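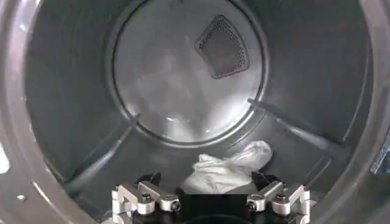

The drum of a dryer, with the vent in the back panel.

Search this site Go

Would you pay £40 a month never to do your own washing? The founder of Ollik, a collection service that began in Clostisow in September, is sure you would. I went to meet her with my doubts intact and came home with most of them.

"People hate laundry," she says. Do they? I don't mind it. She waves this away. "You're unusual. We asked 600 households and hardly any wanted to keep doing it."

I ask who picked the households. They had all signed up for a free trial, she admits, "but that's normal at this stage".

Ollik has 20 paying customers, 16 of them in Rangel Street, where she lives. She calls this "a strong local base". I would call it neighbours.
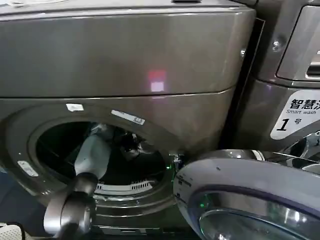
A front loader in dark grey.

What happens when a jumper shrinks? "It's in the terms." I had read the terms, and they say the customer carries the risk for wool. She looks put out. "Nobody's complained yet."

She is better on the price, and talks frankly about rent and the cost of the van. A rival in Griveck charged less and closed within a year. "They were giving it away. I won't."

Next she wants to add ironing. I ask whether she irons her own shirts.

"I don't wear shirts," she says.

14 shares 3 comments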